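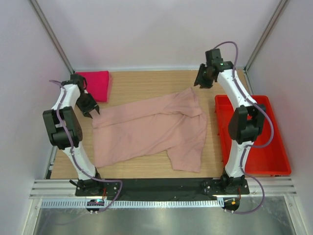
Ticket: Pink T-shirt twists at the side seams, won't fold square
Category: Laundry and garment care
Opened by: Miloslav Kollár
Opened: 7/2/20
Status: Closed

Original message

I have a salmon-pink T-shirt from Radonjić that will not fold properly any more. When I bought it in March it folded like any other shirt. Now the side seams have moved. The left one comes round to the front at the hem and the right one goes to the back, so if I lay it with the seams at the edges the neck is crooked, and if I lay it with the neck straight the hem goes off at an angle. Once it has been in the drawer overnight it looks as if it had been slept in.

Washed at 40 with the other colours, Zerier liquid, normal spin, then the tumble dryer. The label says 30 and a line dry. I know.

What I have tried so far:

Ironing it flat on the board. Looks fine until I pick it up, then it swings back.
Folding it round a piece of card. The pile is neat but the shirt has a diagonal crease across the chest when it comes out.
Rolling it. Works, but everything else in the drawer is folded and I would like this one to match.

Is there a way to get the seams back where they were, or is it finished?

Reply from Dullow garment care desk

Thank you for the detail. What you describe is usually called spirality or seam twist. Jersey is knitted, and if the fabric was cut slightly off the line of the knit, or was held straight under tension when it was finished, it goes back to its own shape when it gets wet and warm. A hot dryer brings it on faster. It is a common fault in plain T-shirts and it doesn't mean the shirt is worn out.

You can often get part of it back. Please try this before the next wear:

1. Turn the shirt inside out and wash it on its own at 30, short cycle, lowest spin you have.
2. Take it out straight away. Don't wring it.
3. Lay it on a clean towel on a table. Find the two side seams at the hem and at the armpits and put all four points where they should be.
4. Hold the hem with one hand and the shoulder with the other and pull gently against the twist, a little at a time, working from one side to the other. You are looking for the fine vertical ribs in the knit to run as near to straight as they will go.
5. Smooth the sleeves out sideways, so they don't get trapped under the body.
6. Leave it flat until it is dry. No hanger, no dryer.

Let us know how far the seams are from the edge at the hem when it is dry. A photo isn't needed, a measurement will do.

Reply from Miloslav Kollár

Done as written. Before the wash the left seam was 5 cm in from the edge at the hem. Dry, it is 3 cm. The neck sits better. I did step 4 twice as the first time I pulled too hard at the bottom and made a wave in the hem - that came out when I smoothed it again.

It still will not fold square with the usual method (in half down the middle, sleeves in, up from the bottom). One side ends up longer than the other.

Two questions. Should I repeat the wash, and would a spray starch help? I have a can of Flikeck in the cupboard.

Reply from Dullow garment care desk

That is a fair improvement for one go. You can repeat the wash once more, though we would expect less from it the second time. Past that you are only wearing the shirt out.

We would leave the starch. On soft jersey it can dry in patches, and the twist is in the knit, so stiffening the surface won't move it.

For folding, stop using the seams as a guide. The shoulders and neck have moved least, so fold from those:

Lay the shirt face down, neck away from you. Shake it first so it isn't bunched up underneath.
Line up the two shoulder points so they are level. Ignore the hem.
Fold one side in from the middle of the shoulder, straight down. Turn the sleeve back on itself. Do the same with the other side.
The hem will now be slanted. Fold the bottom 10 cm up, at whatever angle makes the new edge level.
Fold up once more to the collar and turn it over.

The uneven part is then inside the fold and the outside should be a plain rectangle.

Reply from Miloslav Kollár

Second wash done. The left seam is at almost 3 cm still, so no real change, and I will stop there.

The fold works. It took me a few tries to get the bottom turn at the right angle. If the turn is too small the slant shows at the side, so 10 cm is about the least I can get away with. It sits in the pile with the others and there was no crease across the chest this morning.

I have moved it to the 30 wash and will dry it flat from now on. The grey one from the same shop is starting to go the same way, so I will do that one tonight before it gets as far.

Happy for this to be closed.

Closing note, Dullow garment care desk

Closed at customer's request. Cause: seam twist in cotton jersey after warm wash and tumble drying. Partly corrected by reshaping while damp. Folding method changed to shoulder guide. Please open a new ticket for the grey shirt if it needs one.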